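Viltell Home Workshop: Tips for the Bench and the Kitchen Table
Trying Out a Gripper Before You Buy One

15 February 2023

If you've been following the bench tips on this site, you know I like to try tools on scrap before I let them anywhere near the good stuff. This month the tool is a robot arm. More of you have been asking about small arms for sorting hardware, clearing a craft table or setting out cups, and I've had such a good time testing grippers that I can't keep it to myself!

The first tip is the one I wish I'd started with. Do your testing in a simulator. You can swap a gripper in a minute, drop things all day long, and your real mugs stay in the cupboard. I set up a plain gray surface with a white arm over it and a handful of everyday shapes: cups in different colors, a brown block, some round things, and one fiddly little multicolored piece.
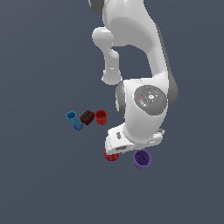

The hand over the red piece and the purple cup, with the other cups and the block off to the left.

Pick your test objects the way you'd pick groceries for a recipe

It's tempting to fill the table with neat blocks, because every gripper on earth looks wonderful with a neat block. Don't do it. Walk through your kitchen or your shop and pick things that are awkward in different ways. I like to have:

Something hollow with a thin wall (a cup is perfect)
Something round that wants to roll
Something with square corners
Something lumpy with no obvious place to grab
Two things in the same color but different shapes

That last one is for the camera. If your setup picks things out by color, a red apple and a red cup will show you very quickly how much it really knows.

Leave the cups in all sorts of positions too. Upright, tipped, on their sides. A kitchen table after breakfast doesn't have every cup standing at attention, and a gripper that can only handle upright ones is going to spend a lot of its life waiting for you to tidy up first.

Keep your layout on a scrap of paper

Write down where everything starts. I use graph paper and a different colored pencil for each object, then tape the sheet inside a folder. When you change grippers, put everything back in the same spots. You'd do the same comparing two saw blades: same board, same cut, same feed.
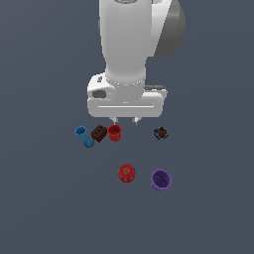

Spacing deserves its own line on that sheet. With things well apart, both of the hands I compared had an easy life. I ran the Sovau parallel hand first and the Drellell wide hand after it, and on well-spread objects I couldn't have told you which was better. Push the same things close together and it's a whole different story. The fingers need somewhere to go! A finger has thickness, and that thickness has to fit down between the thing you want and its neighbor.

So here's a quick check you can do with no robot at all. Cut two strips of cardboard the width of the fingers you're thinking of buying, hold one in each hand, and try to lower them on either side of a cup on your own crowded table. If you're knocking into the sugar bowl, the arm will too. I've talked two friends out of bulky fingers with this trick, and one of them into a much cheaper set.

Look from the hand as well as from above

I used to do all my testing with one overhead view. It's lovely for seeing the layout, and you should keep it. The trouble is that the hand itself gets in the way right when things become interesting. Add a second view from close to the fingers and you'll pick up so much more. You can see which way a cup's mouth is facing and how much room there is between the things in a tight bunch.

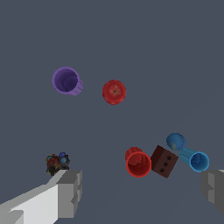 Fingers at the two lower corners, the purple cup and apple farther up, and the tight row between the fingers.

A tight row like that is my favorite test of all. Start at an end of the row and work inward. Going for the middle first is asking for a pileup, the same as pulling a can from the bottom of the stack at the store.

For cups, decide early how you want them held. You've got two choices, really. One is to pinch the whole cup from the outside, and for that the fingers have to open wider than the cup. The other is to put one finger inside and one outside and take hold of the wall. The second way needs far less opening, and it's wonderful for wide mugs, but the aim has to be good and the fingertip has to be slim. Try both with every gripper on your list.
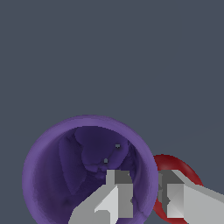 Slow the last bit of the approach way down. I run the arm at normal speed until it's a hand's width over the object, then drop to a crawl. Running slow costs a few seconds and makes everything so much easier to judge. If your controller lets you step forward one small move at a time, use it. The Hegedűs controller has a step button and I wore it out (well, I wore out the key on my keyboard).

How many tries is enough?

More than you think, and fewer than you fear. I did 239 grasps over this whole comparison, in batches of 13 so I could stop for coffee in between. For a home project you can get a good feel with 3 batches per gripper. Mark each try as held, slipped or missed. Keep a column for bumping a neighbor too, and fill it in even when the grasp was good. My bump column is where the Sovau hand pulled ahead.

A few odds and ends from my notebook

Change one thing at a time. New fingers and a new camera angle on the same afternoon will leave you guessing.

Save your settings under a name you'll understand in September. "Test new final" is no help.

A plain background is great for learning, but swap in a busy one before you trust your color settings. My real tablecloth is plaid, and plaid is hard!

When you move on to real objects, start with plastic cups. Put a folded towel underneath for the first few days, and keep your hands clear while the arm is powered.

Next time I'll be trying soft fingertips cut from an old rubber jar opener. If you've made your own, send me the pattern and what you used for glue.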